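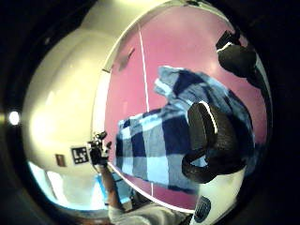

Tendcombe Pass Logs

Hello, and thank you for stopping by! Tendcombe is a set of signal strength logs from small weather satellites passing over two ground stations, one at Vidmont and one at Khattak. We put it together for anybody who is learning how a radio link behaves once it leaves the textbook and has to deal with hills, rain and a slightly tired rotator.

What you get

There are 1000 passes in all, 500 from each station, and every pass is its own CSV file. The first row holds the column names. After that you have time in UTC, elevation and azimuth in degrees, receiver frequency in hertz, and signal level in dB against the noise floor (please don't read it as an absolute power, the receivers were never calibrated for that).
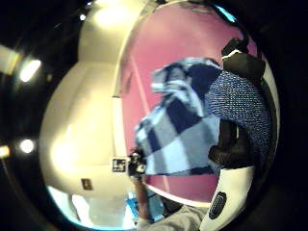

Blue checked cloth and a gloved hand.

Station notes

Vidmont uses a crossed Yagi on a short mast, with a ridge to the north that eats the first few degrees of any pass coming from that side. Khattak has a fixed helical antenna, so its levels rise and fall much more with elevation. If you are comparing the two, it helps to stick to the higher passes to begin with, and then work your way down as you get a feel for them.

Known problems

The Khattak clock drifted during October, and although we corrected the files as well as we could, a Doppler curve from that month may still look shifted by a second or so. A few Vidmont files stop early where the logger lost power. We left them in, and they have "short" at the end of the file name. 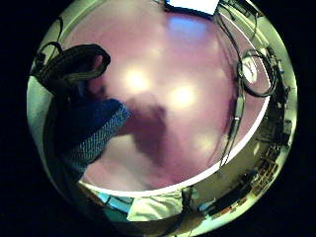
Reading the files

Any spreadsheet will open them. The small Vendo script in the tools folder draws level against elevation and can skip the short files if you ask it nicely with the --full option.

Version

Second release, May 2019. Station folders were renamed, so older scripts will need their paths changed.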